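Mundby – corpus de brèves judiciaires et de faits divers en français

Mundby rassemble 3742 brèves de presse locale consacrées à des audiences correctionnelles, chacune relue à la main et annotée. On y trouve du vol de vélo, de la conduite sans permis, des querelles de voisinage qui finissent devant le juge, des dégradations de boîtes aux lettres, et une quantité étonnante d'affaires de clôtures. C'est un matériau formidable pour qui s'intéresse à la manière dont les journaux racontent la petite délinquance, et nous sommes vraiment ravis de pouvoir enfin le partager !

Version courante : 2, figée le 7/18/23.
Responsable : Irina Surdu
Annotation : Despina Văduva, Emilian Bucur
Outils et conversion : Pylyp Ivanyshyn
Relecture juridique : Ruxandra Oprea

Pourquoi ce corpus

Les jeux de données juridiques existants contiennent surtout des décisions : des textes longs, très structurés, écrits par des magistrats pour des juristes. La brève d'audience, elle, tient en quelques paragraphes. Elle est rédigée le soir même par quelqu'un qui a passé l'après-midi sur un banc de bois, elle mélange les temps du récit, elle cite le prévenu de travers, elle oublie parfois de donner la peine. Et elle est lue par bien plus de monde que le jugement !

Nous voulions pouvoir poser des questions simples à ces textes. Le journaliste écrit-il « suspect », « prévenu » ou « auteur des faits » ? À quel moment du texte apparaît la qualification pénale ? Le lecteur apprend-il que la décision est susceptible d'appel ? Ces questions occupaient déjà Irina pendant sa thèse, avec un tableur et beaucoup de patience.

Contenu du dépôt

breves/ – les textes, un fichier par brève, encodés en UTF-8
annotations/ – les étiquettes, au format JSON, même nom que la brève
guide/ – le guide d'annotation complet, avec les cas litigieux
outils/ – les scripts de conversion et de contrôle
CHANGEMENTS – le journal des versions

Les noms de fichiers suivent tous le même modèle : un préfixe de source, l'année, un numéro d'ordre. Le préfixe SK désigne Skanulham, le préfixe HO désigne Hotano. Ces deux bulletins locaux nous ont ouvert leurs archives sans faire de difficulté, et nous les en remercions très chaleureusement.

Ce qui est annoté

Chaque brève porte d'abord des étiquettes de document : la catégorie principale de l'infraction, le stade de la procédure (garde à vue, renvoi, audience, délibéré, appel), l'issue quand elle est mentionnée, et le type de peine prononcée.

Viennent ensuite les étiquettes de passage. Nous marquons les désignations de la personne poursuivie, celles de la victime, les propos rapportés (directs ou indirects), les mentions d'antécédents et les jugements de valeur du rédacteur. Cette dernière étiquette nous a valu de très longues discussions, et c'est aussi celle dont nous sommes le plus fiers. « Une explication laborieuse », par exemple, est marquée comme jugement. « Une explication de vingt minutes » ne l'est pas. Pour « l'étrange défense du prévenu », voyez le guide, section des cas limites – il y a trois pages.

Anonymisation

Aucun nom de personne privée ne figure dans les textes diffusés. Les prévenus, victimes et témoins sont remplacés par des codes stables à l'intérieur d'une même brève (P1, P2, V1, T1), ce qui permet de suivre les reprises pronominales. Les avocats et les magistrats sont codés eux aussi. Les noms de rues, d'entreprises et d'établissements scolaires sont remplacés par une étiquette générique. L'âge est conservé sous forme de tranche.

Ruxandra a relu tous les textes concernant des mineurs et en a écarté 243. Ils étaient anonymes au sens strict, mais un lecteur du coin aurait reconnu la famille à la seule description des faits. Ils ne sont ni dans le dépôt, ni dans l'historique, et nous ne les communiquerons pas sur demande.

Accord entre annotateurs

Despina et Emilian ont chacun annoté l'ensemble du corpus, séparément, avant de confronter leurs choix. Sur le stade de la procédure, ils tombent presque toujours d'accord. Sur les jugements de valeur, beaucoup moins. Les deux annotations d'origine sont fournies à côté de la version arbitrée, et nous vous encourageons vivement à les regarder : les désaccords sont souvent plus intéressants que le reste !

Installation

Les scripts demandent Python 3 et rien d'autre. Pour vérifier que votre copie est intacte, placez-vous à la racine et lancez :

python outils/controle.py breves annotations

Le script signale toute brève sans annotation, toute annotation sans brève et tout passage dont les bornes dépassent la fin du texte. Pylyp a aussi écrit Kong, un petit visualiseur en ligne de commande qui affiche une brève avec ses étiquettes en couleur. Il se lance ainsi :

python outils/kong.py SK

suivi de l'année et du numéro. Les flèches passent d'une brève à l'autre, la touche d affiche les désaccords. On commence par en lire une et on y passe la soirée. 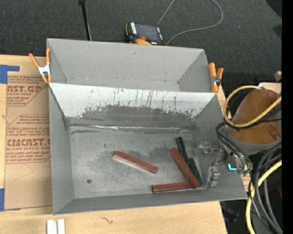
Peut-on utiliser Mundby pour prédire l'issue d'un procès ?

Le corpus ne s'y prête pas. Les brèves sont choisies par des rédactions, elles laissent de côté la plupart des affaires ordinaires et ne rapportent qu'une partie des débats. Un modèle entraîné là-dessus apprendrait surtout ce qu'un journal local juge digne d'être raconté. C'est une question passionnante en soi, mais elle n'a rien à voir avec la justice rendue, et la licence exclut tout usage portant sur des personnes réelles.

Limites connues

Le vocabulaire de Skanulham change nettement à l'arrivée d'un nouveau chroniqueur judiciaire, et cela se voit dans toutes les courbes. Les affaires économiques sont très peu présentes. Les renvois sont sous-représentés chez Hotano, qui ne publiait en général qu'une fois la décision rendue. Enfin, certaines brèves ont été numérisées à partir du papier et gardent des coquilles ; nous corrigeons celles qui gênent la lecture et laissons les autres.

Le champ « peine » reste vide lorsque le texte ne dit rien. Un champ vide ne signifie donc pas une relaxe, qui possède sa propre valeur.

Licence et citation

Les annotations et le guide sont libres de réutilisation avec mention de la source. Les textes sont réservés à la recherche et à l'enseignement, selon l'accord passé avec les deux bulletins. Pour citer le corpus : Surdu, Văduva, Bucur, Ivanyshyn et Oprea, Mundby, version 2.

Contribuer

Les corrections sont les bienvenues, même minuscules ! Ouvrez un ticket avec le nom du fichier, le passage en cause et votre proposition. Pour un désaccord sur une étiquette, indiquez la règle du guide que vous invoquez. Les tickets sont relus par lots, le prochain est prévu en novembre. Si vous repérez un nom qui nous aurait échappé, n'ouvrez pas de ticket public : écrivez directement à Irina, le fichier sera retiré le temps de la vérification.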